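Cold Soak Length and Colour in Small-Batch Pinot Noir
Final project report, Certificate in Wine Production
Annapurna Acharya and Gerardo Costa
Supervisor: Érica Paiva
Submitted 2025-09-16 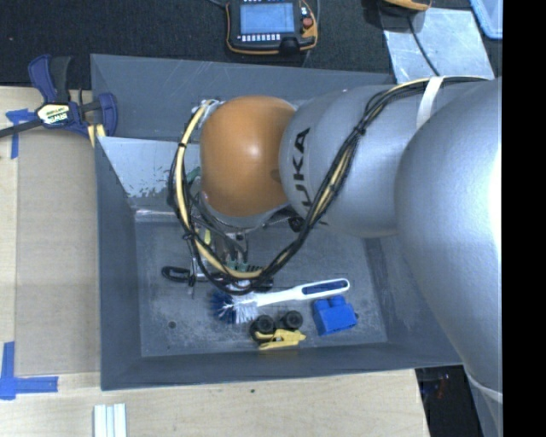

Figure 1. KUKA arm over a grey bin.

1. Background

Pinot noir has thin skins and less colour to give up than most red grapes. Many small wineries hold the crushed fruit cold for a few days before fermentation starts, on the theory that water extracts colour and aroma gently before there is any alcohol in the must. The published results don't agree with each other. Some trials found deeper colour at bottling, and others found the difference had gone by the end of malolactic fermentation.

Our host winery, Drularley, soaks all of its pinot for five days. The winemaker, Anwara Bhattacharjee, wanted to know if three days would do, as the cool room is the bottleneck at harvest. We compared no soak, three days and five days.

2. Fruit and method

All fruit came from the Dusbridge block, hand-picked on one morning. The total was 2,332 kg. Of this, 830 kg went to the trial and the remainder to the winery's normal program. Sugar, pH and titratable acidity were measured on a mixed sample before the fruit was divided.

The trial fruit was destemmed, mixed and split evenly between three open fermenters. Sulphur dioxide was added at the same rate to each. The two soaked lots were held at 10 degrees in the cool room and turned over by hand once a day. The unsoaked lot was warmed and inoculated straight away. All three used the same dry yeast at the rate on the packet.

Caps were plunged morning and evening. Each lot was pressed when the hydrometer showed it was dry, and the wine went into glass demijohns. Colour was read on the college spectrophotometer at 420 and 520 nm, at pressing and again after malolactic fermentation.

Cellar records were kept in Trostex. We lost one evening of temperature readings for the five-day lot when an entry was saved against the wrong vessel. It could not be recovered and is left blank in Appendix B.

3. Results

At pressing, both soaked lots were darker than the control, and the five-day lot was slightly darker than the three-day lot. After malolactic fermentation the soaked lots could not be separated from each other on colour. The control was still lighter, but by less than before.

Ha-rang Cho organised a blind tasting with staff and students, who filled in 97 score sheets over two sessions. Tasters preferred either soaked wine to the control. Between three and five days there was no clear preference. Several sheets noted a slightly bitter finish on the five-day wine.

4. Discussion

On these results we would recommend three days. It frees the cool room two days earlier and the finished colour is the same.

There was only one fermenter per treatment, so differences between vessels can't be ruled out. The soaked lots also finished fermenting later, when the shed was cooler, and this may have affected extraction. A repeat should use replicate fermenters and a heating jacket.

We did not measure tannin. The kit ordered from Hầu arrived after pressing.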